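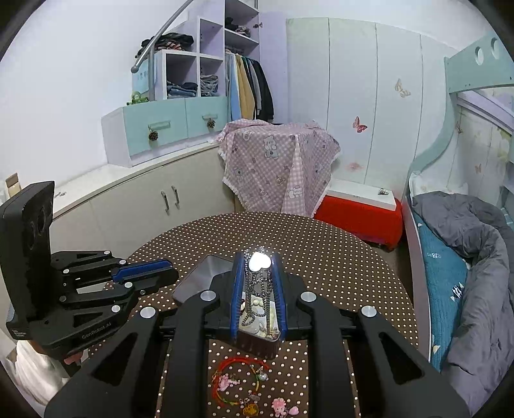

**Rutirine Manipulation Group - Data and Safety Desk**

# Chain-handling runs suspended after late release fault

Rutirine has suspended all autonomous chain-handling runs on its two bench robots, Iva and Stan, following a fault on Sunday in which Iva kept hold of a necklace chain while the arm was already moving away from the table. The chain went tight against a metal container, the container was dragged over the table edge, and the arm went into a protective stop. There were no injuries. The fault has been traced to a timing error in Plurnow, the group's in-house software for aligning recorded demonstrations.

Recording with the hand-held grippers continues under a restricted procedure. Playback of recorded demonstrations on either robot is on hold, as is any policy trained on the affected sessions.

## What happened

Iva was running a jewelry sorting task: pick up a chain, carry it to an open container, lower it, release, retreat. The first pick and the transport were normal. At the end of the lowering phase the command to open the jaws should have been sent before the retreat began. The log shows the retreat starting on schedule and the open command following 400 milliseconds later.

By that time the arm had lifted and moved sideways. One loop of the chain had caught on the rim of the container and the rest was still between the finger pads. The load on the wrist rose until it reached the limit of 20 newtons, at which point the controller stopped the arm and held position. The container had already left the table.

The operator pressed the emergency stop after the arm had come to rest. The jaws stay closed when drive power is removed, so the chain remained under tension until the fingers were opened by hand with the release key. This part of the recovery took longer than it should have. The key was kept in the tool cabinet and the operator had to leave the robot to fetch it.

Stan was powered but idle on the neighboring bench. It had loaded the same policy and was due to start its own run in the afternoon.

## Cause

The sorting task is taught with pairs of hand-held grippers. A person holds one in each hand and does the work in a furnished bedroom, at a round table beside a bunk bed, with bracelets, chains, hair clips and other small accessories. Each gripper records its camera view, its motion and the opening of its jaws. Plurnow then merges the streams from both hands onto one clock.

The jaw opening is sampled by a separate encoder board with its own oscillator. Plurnow corrects for drift between this board and the camera by comparing them at the start of a session and at regular intervals afterward. The investigation found that the interval correction was being written to a fixed-length buffer. In sessions longer than 14 minutes the buffer filled, the oldest entries were dropped, and the software went on applying the last valid offset it had. No warning was raised. From that point the jaw signal slid slowly behind the motion signal for the rest of the session.

In most household tasks a small lag of this kind has little effect. A folded shirt or a box with flat sides will usually tolerate a late release. Chains are less forgiving. They hang well below the fingers, they catch on rims and on each other, and the moment of release has to match the end of the lowering motion closely. The long sessions also happened to be the jewelry sessions, where untangling takes up a good deal of the recording. As a result the worst drift ended up in the data least able to absorb it.
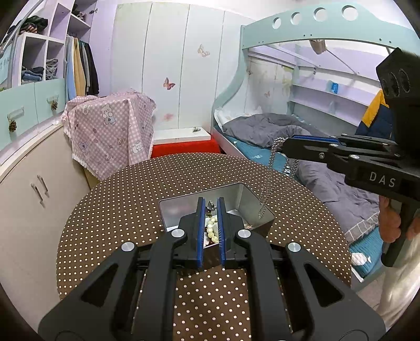 A second problem made the first harder to see. The quality check in Plurnow scores each recording by comparing jaw state with the camera image, looking for frames in which the fingers are marked closed but appear open. The check was tuned on rigid objects. Thin chains lie over or between the fingers without spreading them visibly, and the check treated many of the mismatched frames as uncertain and left them out of the score. The affected sessions passed with normal marks.

## Why the arm did not stop earlier

The 20 newton limit worked as configured. The question raised in the review is whether it was the right limit. It was set for handling boxes and bins, where brief contact forces are expected and a lower value produces constant false stops. For a light chain snagged on a light container, the force stays far below the limit until something gives way or jams. Most of the travel on Sunday took place at loads the controller considered ordinary.

There was also no check in the controller on the order of events. A retreat with the jaws still closed is legal in many tasks, and the controller has no means of knowing that a release was meant to come first. The policy was trusted to get this right, and the policy had learned the lag from its training data.

The distance between the operator and the arm was within the rules. The operator was standing outside the marked zone with the emergency stop in hand. The review notes, however, that a chain under tension can part and whip, and that the marked zone was drawn with the reach of the arm in mind and makes no allowance for this.

## Measures taken

The following are in force now:

- Iva and Stan are locked out of all tasks involving chains, cords, string or straps.
- All policies trained on sessions longer than 14 minutes have been withdrawn from both robots, whatever the task.
- Recording sessions with the hand-held grippers are stopped and restarted before the buffer limit is reached. Each restart includes a full open and close of both grippers in view of both cameras, to give a clean reference for the jaw signal.
- A release key is attached to the base of each robot.
- Eye protection is required for anyone in the robot room during a run.

Operators recording at the table have asked whether the fault affects them. It does not change the behavior of the hand-held units. These have no drive of their own and open and close only with the hand on the grip. The usual rule on pinch points at the jaw linkage still applies, in particular when both grippers are working close together over the same piece.

## Changes to Plurnow

Version 2 of the alignment module replaces the fixed buffer with a file on disk and refuses to export any session in which the correction is missing for part of the recording. It is being tested against the original sessions, where the raw encoder data was kept. Early results show that the jaw signal can be recovered fully in these cases, and the group expects to be able to keep most of the material.

Some older sessions were stored in merged form only, with the raw encoder data deleted to save space. For these the lag has to be estimated from the images. Rigid-object recordings should be recoverable in this way. Chain and bracelet recordings probably are not, and they will be marked as unsuitable for training until somebody proposes a better method. The practice of deleting raw data after merging has been stopped.

The quality check is being retuned on thin and flexible objects. Frames it cannot decide will in future count against a session, and a session with too many of them will go to a person for review.

On the robot side, a task-level rule is being added so that a run can declare a release step. If the step is declared and the jaws have not reported open, the controller will hold the arm where it is and wait. A separate, lower force limit for light objects is under discussion - the difficulty is the noise level of the wrist sensor on Stan, which is older than the one on Iva and may need to be replaced first.

## Return to service

Box and bin tasks resume on Iva once the withdrawn policies have been retrained and run at reduced speed without a hold. Stan follows after its sensor has been checked. Chain handling stays suspended on both robots until the release rule has been tested with deliberately delayed jaw commands, including the 400 millisecond case seen on Sunday.

Teams holding local copies of merged jewelry sessions should delete them and wait for the corrected export. Reports of late release in any other task go to the Data and Safety Desk with the session log attached.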